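Search this site
Enter keyword
Go

Flanarholm's Card Swap Gets a Bigger Room (and I Get a Bigger Habit)
12/22/22
By Kenna Cowie

Well, it's official, card people! The Flanarholm Winter Swap is moving into the old Rizzi furniture showroom, and if you were squeezed up against the coat rack with me last year you'll know why I did a little dance when I heard. The showroom has two floors, real heating and a parking lot that can take more than my car and Leonardo Testa's van.

Leonardo has been running the swap since it was a few folks trading baseball doubles at the back of his shop, and he told me the last one brought 1,000 people through the door. The new place can hold 2,000. I asked if he was nervous and he said, "Ask me when the chairs get here." (The chairs are coming from the high school. They were not here yet when I left him.)

What's new this time? For a start, there's a proper sorting corner for anyone who shows up with a shoebox and no plan, which is me every single year. Ornella Negri is in charge of it, and she has strong feelings about dividers. She wants sealed packs in one place, singles in another, and she does not want to see rubber bands. I had a rubber band in my pocket while she was telling me this and I kept my hand over it.

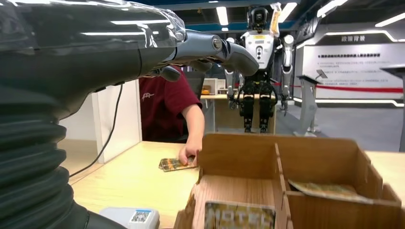
A patterned card or flat pack on the tabletop.

Tables are $16 for the day, same as before, and kids under twelve can trade at the junior table for nothing. The junior table was a riot last winter. I watched a boy talk a grown man out of a shiny dragon for a handful of soccer cards and a granola bar, and I still think the boy came out ahead.

There's been some grumbling about sealed packs, so let me pass on what I was told. You can sell them and you can swap them, but they have to be laid out where people can pick them up and look at both sides. Remo Bellini got burned in June on a pack that had been opened and glued shut again, and he's been after Leonardo for a rule ever since. He got his rule! He'll also be walking the floor with a magnifying glass, so don't say I didn't warn you.
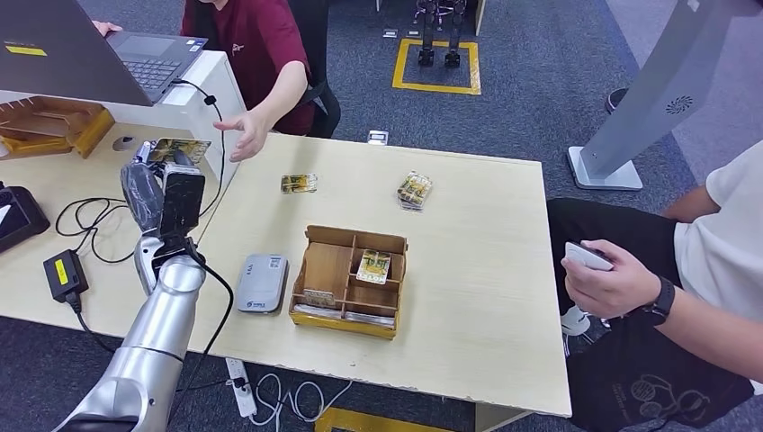 Gold packs and a wooden organizer with a few compartments.

If you're in it more for the old stuff, Ludivine Gautier is bringing her seed company cards again, the ones with the giant cabbages. She doesn't sell them. She'll talk about them for as long as you like, though, and last year that was most of my afternoon. Plamura, the bakery over on Aritz Street, is doing coffee and those flat almond things by the stairs. Please don't eat the almond things over anybody's cards. Ornella asked me to put that in.

Doors open at nine for table holders and ten for everyone else, on the first Saturday after New Year's. To book a table, stop by Leonardo's shop and sign the sheet on the counter. The upstairs spots by the windows were going fast when I looked, and one of them is mine, so hands off. Bring your doubles, and if you've got a spare goalkeeper from the blue set, come find me first!

Contact the newsroom | Copyright 2022 | Back to top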